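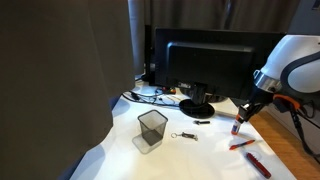

A white desk partway through sorting: pen, pocket knife and keychain out on top, a glue stick held just above in a black gripper, with the mesh pencil cup left of center.

How to Clear a Small Desk and Keep the Pencil Cup Under Control

June 8, 2023

A pencil cup fills up the same way a kitchen drawer does. Pens go in, then a marker, then a key, and after a few months you have to tip the whole thing out to find the scissors. The method below takes less than an hour for an ordinary desk with a monitor on it.

What you need

A damp cloth and a dry cloth
Scrap paper for testing pens
A small tray or shallow box
Two or three reusable cable ties
A trash bag

Step 1: Empty the cup onto the desk

Take everything out and lay the items flat, with a little space between them. Don't sort yet. Turn the cup over and tap the bottom. Mesh cups hold on to eraser crumbs and pencil shavings in the corners, and a dry toothbrush gets them out. If the mesh is sticky, wash it in warm water with dish soap and dry it right away so the metal doesn't rust.

Step 2: Test what writes

Draw a short line with each pen and marker. Anything that skips gets one more try after a few seconds of scribbling. If it still skips, throw it out. Put caps back on until they click.

Glue sticks need a check too. Take the cap off, turn the base and look at the glue. If it has shrunk away from the tube or feels hard on top, cut off the dry layer with a butter knife. If it's hard all the way down, throw it out. Wind the glue back down before you put the cap on, or you will crush the end of it.
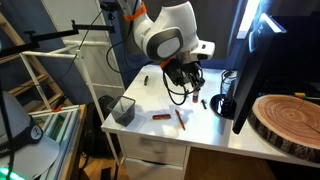

Once the dead pens are gone, sort what's left by how often you pick it up. Daily things go back in the cup. Weekly things go in the tray. Everything else leaves the desk.

Step 3: Give the tools their own place

Pocket knives, hex keys and small screwdrivers shouldn't go in with the pens. They sink to the bottom and scratch whatever is down there. I keep mine in a Durnum tray in the top drawer. It has two sections, one for tools and one for keys and loose caps. A shallow box lid would do the same job. Fold every blade before you put a knife away.

Step 4: Deal with the cables

Most of the mess on a desk is behind the monitor. Shut down the computer, then follow each cable from one end to the other. Unplug any that go nowhere. Group the rest by direction and tie them loosely about a hand's width from the monitor stand. Leave enough slack to turn the screen.

Step 5: Wipe down and put back

Wipe the desk with the damp cloth, then the dry one. On a white surface, pen marks usually come off with a little rubbing alcohol, but test a hidden spot first. Lift the monitor base and clean under it.

Set the cup on the side of your writing hand, far enough back that your elbow misses it. Stand pens and markers tip down. Glue sticks go in cap up.

Keeping it that way

Empty the cup again when you can't pull out one pen without moving the others. I did mine in May and it was ready for another round within weeks, mostly because of free pens.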